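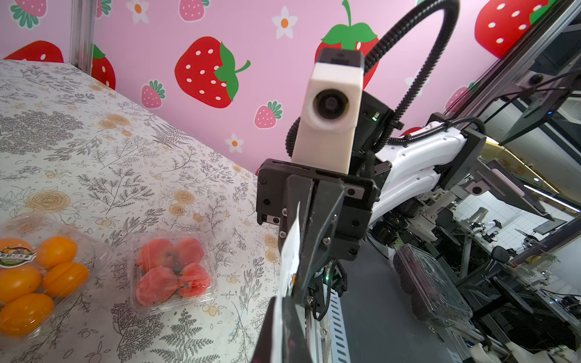
Figure 1. Black two-finger gripper with white camera housing and cable conduit.

May 24, 2022
By Rimum Product Support

Section 3: Setting Up the Stando Launch Monitor

Charge the Stando fully before first use. The status light stays solid when charging is finished. Install the Entili app on your phone and create an account before you go to the range.

1. Set the Stando on level ground, 54 inches behind the ball, with the sensor window facing the target. Fold out the rear foot until the level mark in the app turns green.

2. Hold the power button for two seconds. In Entili, tap Add Device and choose your unit from the list. The serial number is on the battery door.

3. Place an alignment stick on the ground from the unit to the ball. Adjust the unit until the line in the app matches the stick.

4. Choose Indoor or Outdoor. Indoor mode needs at least eight feet between the ball and the net.

NOTE: If you select the wrong mode, carry distances will read short. Ball speed isn't affected.
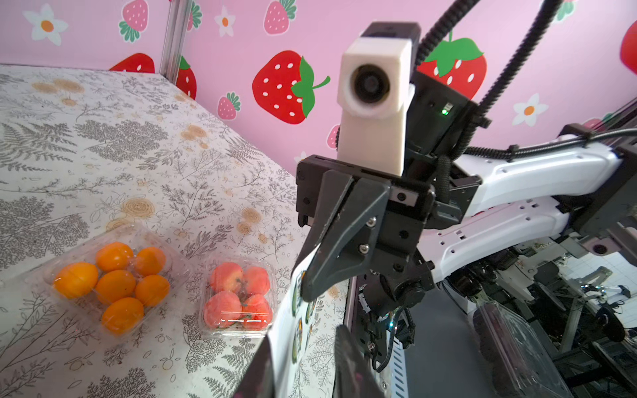

5. Enter your altitude. For courses under 1,000 feet, the default setting is fine. The Killcombe preset in older versions of the app has been removed, so players who used it should enter the altitude by hand.

6. Hit five shots with a mid iron. Entili will show "Ready" after the fifth. If it doesn't, go back to step 3.

CAUTION: Don't stand the unit in front of the hitting area or beside the ball. Damage from a club or ball isn't covered by the warranty.

CAUTION: Don't leave the unit in a closed car in hot weather.

Shot storage

The Stando holds 250 shots in its own memory. Once paired, it sends them to Entili, where a basic account keeps up to 2,000. Older shots are deleted first. To keep a session, open it and tap Lock.

NOTE: Units shipped before October need the firmware update before shot storage will work. Keep the unit plugged in during the update. See Section 7.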